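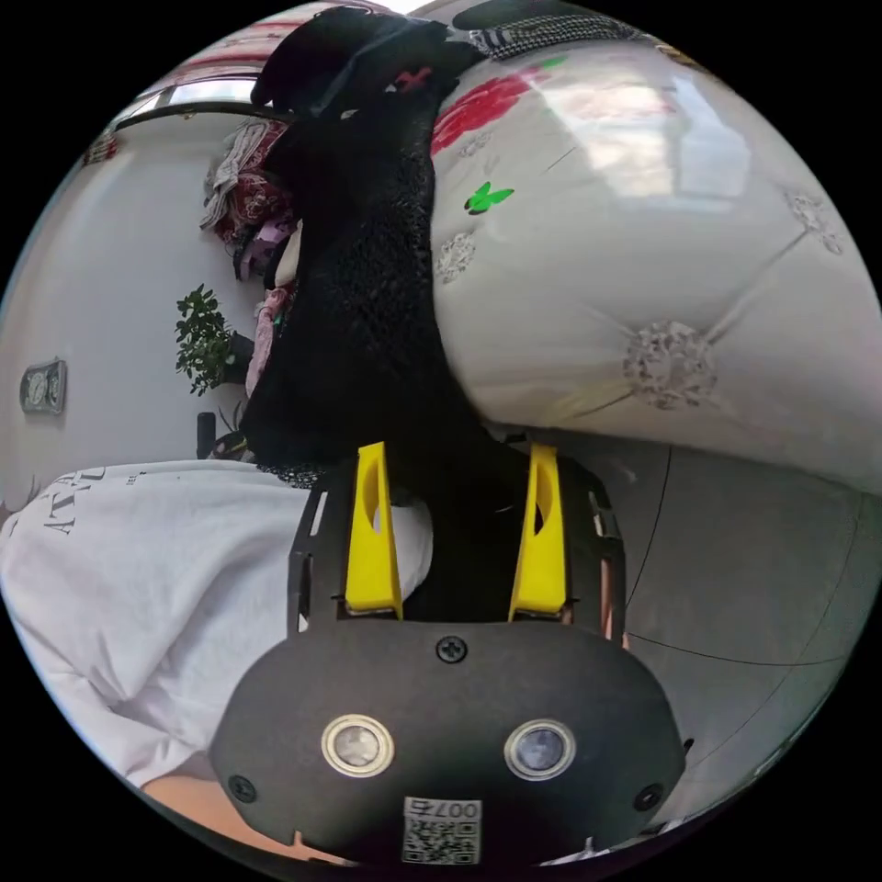
Wovudus opens Palomino repair counter for household goods

Wovudus, the mail-order spare parts company, will open its first walk-in repair counter in March. The counter has the name Palomino and it stands in the front part of the company's warehouse building on Grumen Street. Customers can bring small household goods which stopped working, and they can leave them for repair or repair them on the spot with help from the staff.

Until now Wovudus has sold spare parts only by mail. In the last year the company received many letters and calls from customers who bought the right part but did not feel sure to put it in by themselves. Often the difficult step was a small one, for example a hidden clip or a screw under a rubber foot. The new counter is the answer of the company to these letters.

"When a person calls us and says that the toaster lid does not close, we can send a spring for a few dollars, but we cannot hold the toaster for him," says Prys Wogan, managing director of Wovudus. "I wanted for a long time to have a place where we can stand at the same table with the customer. My father had a shop like this, and people stayed there to talk also when the repair was finished."

Palomino will have eight work places. Each one has a lamp, a set of hand tools and a mat with small fields for the screws, so that they do not get mixed. Customers who want to work alone can use a place without payment for 70 minutes. Customers who prefer to leave the item will get a written price before any work begins. If the customer does not accept the price, the item is given back and there is no charge for the inspection.

In the first months the counter accepts the following goods: kettles, toasters, hand mixers, table lamps, radios, sewing machines, and vacuum cleaners of the usual house size. Microwave ovens and all appliances that work with gas are not accepted. Bicycles are also not accepted, although the company was asked about this several times.

The storage behind the counter will hold 500 kinds of parts for immediate sale. Among them are belts, seals, switches, carbon brushes, knobs and power cords. Parts that are not in the storage can be ordered at the counter, and the customer can choose between home delivery and pick-up. For orders that are picked up there is no shipping fee.

A part of the knobs and covers comes from Platex, a maker of molded plastic parts that has worked with Wovudus for many years. Platex has agreed to produce again a number of older parts which were no longer available, and the first of them are handles for kettles and foot rests for sewing machines. Customers who look for an old part can leave a broken sample at the counter. When enough people ask for the same part, Platex will examine if a new small series is possible.

The counter will be led by Faisal Farooqui, who until now was responsible for the telephone advice at Wovudus. "On the phone I learned to ask about the noise first," says Farooqui. "People describe a noise very well. At the counter I can finally hear it – and I am looking forward to this."

In the opening week the first 100 customers will receive a small screwdriver set. There will also be short evening lessons about changing a power cord and cleaning a sewing machine. The lessons begin at 6 p.m. and are free, but the number of seats is limited and it is necessary to register by phone or at the warehouse door.

The mail-order service continues without changes, and the telephone advice stays open at the usual hours.

About Wovudus
Wovudus sells spare parts for household appliances to private customers and repair shops. The company is family owned. Its catalog is sent free of charge on request.

Press contact
Wovudus, Press Office, Grumen Street
Interviews with Prys Wogan and visits to the counter before the opening are possible by appointment.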